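Electric Drive and Charging Basics
Handout 6: Charging at home, and what it does to your panel

Okay, welcome back. Last time we got through connectors and I promised I'd stop talking about connectors, so tonight is all about the house end of things. If you missed the November session, borrow notes from Trinity Hutchins, because hers are better organized than mine (I've seen them, they have tabs).

Let's start with the two numbers everyone mixes up. Kilowatts tell you how fast energy is moving. Kilowatt-hours tell you how much has moved. A charger is rated in the first one, a battery in the second, and your electric bill mostly cares about the second. I still catch myself saying the wrong one out loud, so if I do it tonight, yell.

The formula you need is volts times amps equals watts. A regular household outlet gives you 120 volts, and a portable cord usually pulls 12 amps, so that's 1,440 watts, or 1.44 kilowatts. Leave the car on that for ten hours and you've pulled 14.4 kilowatt-hours from the wall. Not all of it ends up in the battery! Some goes to heat and to running the car's own electronics while it charges, and I'll come back to that.

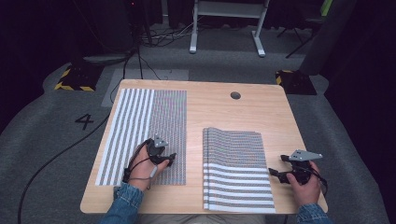 Do I need a 240-volt circuit if I only drive to work and back?
It depends on your miles and how long the car sits. If your commute is short and the car is parked from dinner to breakfast, a plain outlet will often keep up. Once you're driving a lot every day, or two cars share one driveway, the 240-volt circuit starts to make sense.

Now the worked problem. Our made-up town is Darnside, and our household there drives 400 miles in a month. Say their car uses 0.3 kilowatt-hours per mile, so the battery needs 120 kilowatt-hours for the month. Figure that 85 percent of what leaves the wall reaches the battery. Divide 120 by 0.85 and you get just over 141 kilowatt-hours at the meter. People love to multiply there. Don't multiply, you'll end up with less energy at the wall than in the car, and then we've all got a very exciting physics paper to write.

Next, the continuous load rule. Charging counts as a continuous load because it runs for hours, so the circuit has to be sized at 125 percent of what the charger draws. A 32-amp charger times 1.25 is 40 amps, so it goes on a 40-amp circuit. A 40-amp charger needs a 50-amp circuit. I want you able to do this one in your head, both directions, by the quiz.

Hooman Mazandarani asked last time whether you can just turn the charger down if the panel is tight. You can, on a lot of units! Many have an installer setting for maximum current, and some will watch the whole house and back off when the oven and dryer are both going. That's load management, and it can save somebody the cost of a bigger service. It still has to be set up by a person who knows what they're doing, and it goes on the permit paperwork.

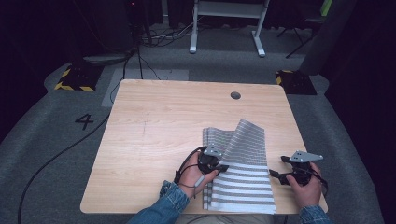 Handout 6, second half: load management and off-peak rates

Off-peak rates, quickly, and then we'll break. Plenty of utilities charge less overnight. Most cars let you set a start time on the dash or in the app, but check that the car and the charger aren't both running a schedule. If the car is waiting for 11 p.m. and the charger shuts off at 10, you wake up with the battery you parked with. I have done this. I was late for this class.

For next time:
Read the Arabzadeh chapter on service panels, starting at page 171. Skip the sidebar on three-phase.
Do problems 1 through 21, odds only, and show your units.
Find the main breaker rating on your own panel and write it down. Just read the number, leave the cover on.
If your car is in the shop or you don't own one, use the Waltex spec sheet from handout 4.

Office hours are at 4 p.m., same room as before.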